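Household Habits and Water Use in Student Housing
Project report, second-year course in Environmental Studies
Murnbridge

1. Why we chose this subject

In the student houses of Murnbridge the water is included in the rent. The students do not receive a bill, so they do not know how much they use. Our group of three students wanted to learn if people use less water when they can see the number every day. We chose two houses, Carar and Olus, which were built in the same year and have the same kind of showers.

2. How the work was done

The study took place in August and lasted for two periods of 7 days. In the first period we only read the main meter of each house every morning and told no one the result. In the second period we put a paper sheet next to the kitchen door in Carar, and wrote the number of liters from the day before on it. Olus had no sheet and served as the comparison.

We also gave a short list of questions to the residents. It asked about showers, washing dishes, and laundry. The answers were given without names. Some residents were away for part of August, and this made the comparison more difficult than we had planned.
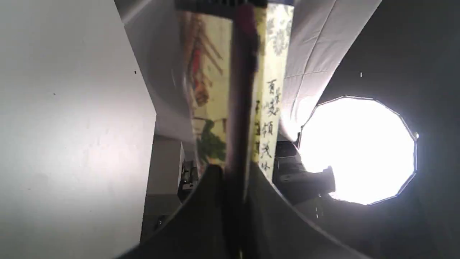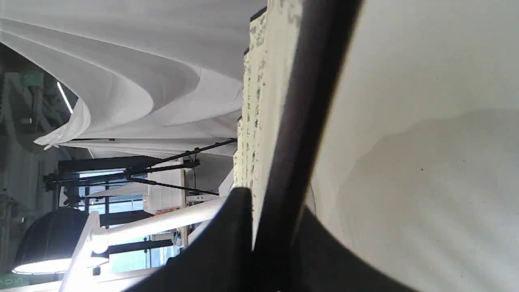
Pale surfaces with small specks, in both pictures.

Page last changed: October 14, 2020

3. Results

In Carar the use of water went down by 200 liters in the second period. In Olus it stayed almost the same. The largest change came in the first days after the sheet was put up, and later the numbers began to rise again. We think the residents looked at the sheet with interest in the beginning and then became used to it.

The answers to the questions show a different side. Most of the residents believed that washing dishes uses the most water. From our readings we cannot separate one use from another, but the high mornings were often the mornings after laundry. A few people wrote that they would take shorter showers if the water did not need so long to become warm. We had not thought of this before, and it has more to do with the pipes than with habits.

4. Problems with the study

The period was short and there were only two houses. We wanted to include Tarar as a third house, but its meter is shared with the building behind it and could not be used. One reading in Olus was done in the evening by mistake. We kept it in the table and marked it with a star.

It is also possible that the residents of Carar spoke with their friends in Olus about the sheet. We did not ask them to keep it secret.

5. What we would do next

A new study should be done during the semester, when all the rooms are full. It would be good to have a separate meter for the laundry room. We would also like to change the place of the sheet after some days, to see if people notice it again.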